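November
By the Test Kitchen Desk, Valmont Newsletter

Countertop cookers: notes on the detachable-pot type

Several readers have asked for guidance on the small electric cookers in which a metal pot sits on a separate powered base. The type is common in shared kitchens and studio apartments, and it behaves differently from a pan on a stove burner. The notes below apply to the class in general. Check the manual for your own unit where the two disagree.

Power first. The cooker we use as a reference for this column draws 800 watts at its high setting. An electric kettle on the same outlet strip can pull 2000, and the two should not run together. Plug the cooker straight into the wall and leave the strip for lamps and chargers.

Placement matters more than most manuals admit. Keep the base on a flat, hard surface, back from the front of the counter, with the cord running behind it. A dish towel under the base blocks the vents on many models and should be removed before use. Set the serving bowl out beside the cooker before the food is done. Carrying a full pot across the kitchen to find a bowl is how most spills start.

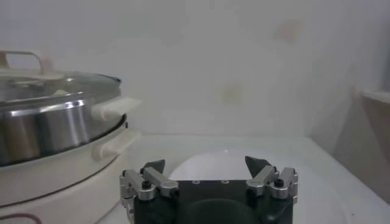 The bowl should be wide and low, and it should hold at least 2 cups more than the amount you plan to serve. White glazed ware is a practical choice – undercooked rice and stray bits of shell show up against it at once. If the bowl is cold, rinse it with hot water and dry it before filling.

Lids. A glass lid lets you check the boil without lifting it. Every lift drops the temperature and adds time, particularly for rice and steamed vegetables. When you do open it, tilt the far edge up first so that the steam leaves away from your face. Never move a hot glass lid directly to a wet counter or into the sink. Let it cool on a dry folded cloth.

Cleaning. Unplug the base and wait until it is cool to the touch. The base is wiped, never rinsed. Stainless steel pots tolerate most dish soaps, but water left to dry inside will leave a chalky film. Equal parts white vinegar and water, simmered for 2 minutes, will remove it. Dry the underside of the pot before it goes back on the base. Moisture trapped there is a frequent cause of clicking and slow heating.

Storage. Keep the lid upside down on the pot with a paper towel between them, and coil the cord loosely. A tight wrap around the base strains the cord where it enters the housing.

Next issue: descaling kettles, and which gaskets are worth replacing.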